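Lema Home Help Desk
Ticket status: Closed
Category: Laundry and bedding / lint and color transfer
Product: Drondudier fitted sheet and flat sheet, pink, full size
Opened by: Upendo Nyanda
Handled by: Bedding desk, Prestosley

Original message from customer

I have a problem with lint on a printed sheet and I want to know how to fix it without ruining the print. The sheet is the pink one with the daisies and the lettering on it. I keep a dark green knit on the bed at night because the room gets cold, and in the morning the sheet has dark fuzz on it. It is worst on the side where the knit sits. Two washes have not taken all of it out.

I also think the sheet may have picked up some color. There is a grayish cast on the pink near the pillow end. I can't tell if that is dye or just very fine lint.

What I have tried so far:
Washed the sheet on warm with regular detergent. Some lint came off, some moved to other places.
Washed it again on cold with an extra rinse. Slightly better.
Shook it out over the porch rail. No change.
Used packing tape on one patch. It worked but took a long time, and I was worried about the print.

The washer is a Skodlow top loader. Pictures attached.

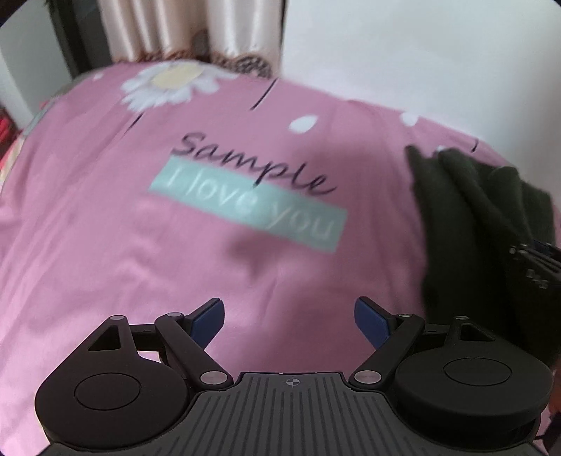
I would like to keep using both things. The sheet was a present and the knit is the warmest thing I have. If they can't be on the same bed, please just tell me that and I will put a plain blanket in between.

Reply from bedding desk

Thank you for the details. A few questions before we suggest anything.

1. Have the sheet and the knit ever been washed in the same load?
2. Do you use fabric softener or dryer sheets?
3. When did you last clean the lint filter on the washer, if yours has one?
4. Has the knit been washed at all since you bought it?

Please don't use bleach or a stain remover on the gray area yet. If it is lint, those products won't help, and they can fade the lettering.

Customer reply

1. Yes, once, at the start of September. I was in a hurry. Now that I think about it, the fuzz was much worse after that.
2. Softener every time.
3. I didn't know it had one. I looked it up and it is inside the center post. I pulled it out and it was packed solid with gray and dark green lint.
4. Only that one time with the sheet.

Reply from bedding desk

The shared load and the full filter would account for most of this. A top loader with a clogged filter puts lint back on whatever is in the tub, so washing the sheet again could move the fuzz around without removing it.

Please do the following in this order.

Step 1. Clean the filter under the tap with an old toothbrush. Run the washer empty on hot, then wipe the tub and the underside of the lid with a damp cloth.

Step 2. Do the color test. Wet a white cotton rag with cool water, press it on the inside of the knit for a minute, and look at the rag. Do the same on the gray part of the sheet with a clean rag.

Step 3. Put the dry sheet in the dryer by itself on air only, no heat, for fifteen minutes. Empty the lint screen and repeat.

Step 4. Wash the sheet alone, inside out, on cold. Half the usual detergent, no softener. Dry on low.

Step 5. Wash the knit separately in a zippered mesh bag on the gentle cycle. Lay it flat on a towel to dry. Keep it out of the dryer.

When you make the bed, pick the knit up off the sheet and take it outside to shake. Dragging it across the sheet rubs more fiber into the weave.
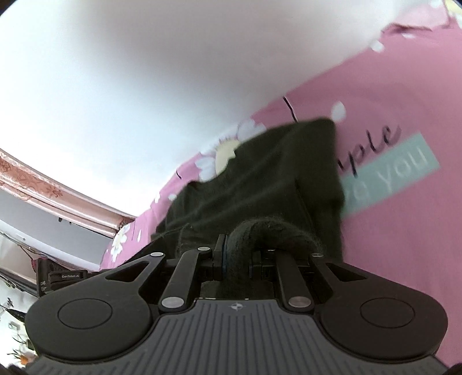 Attachment 2: dark green knit being lifted off the pink sheet.

Customer reply

Did all of it over two days. Notes in case they are useful.

Filter: clean. The hot empty run left a ring of fuzz around the tub, so I wiped it and ran it a second time.

Color test: the rag from the knit had a few fibers on it but no green. The rag from the sheet came up with gray fluff and no stain. So it is lint.

Dryer on air: the first round filled the screen. The second round gave maybe a quarter of that. I did a third and stopped there.

Sheet wash: the pink looks even again. The daisies are fine and so are the words. There are still a few dark hairs along the seam of the hem, which I picked off by hand.

Knit wash: came out softer than I expected. It did shed in the bag. It took until the next evening to dry.

One question. Do I have to give up softener completely?

Reply from bedding desk

Only on the sheet, and on towels if you find they are linting. You can keep using it on other loads. Clean the filter once a month, more often when you are washing knits.

A knit this fuzzy will go on shedding to some degree. Expect less after the next few washes. If you still see a lot of it on the sheet, the plain blanket in between is a good idea, with the edge folded over at the top where the knit meets the pillows.

Customer reply

Slept with both on the bed last night. A little fuzz this morning, and it came off with a dry rubber glove. I am fine with that. You can close this.

Ticket closed by bedding desk. Resolution: lint redeposit from clogged washer filter and mixed load. No dye transfer found. No replacement sent.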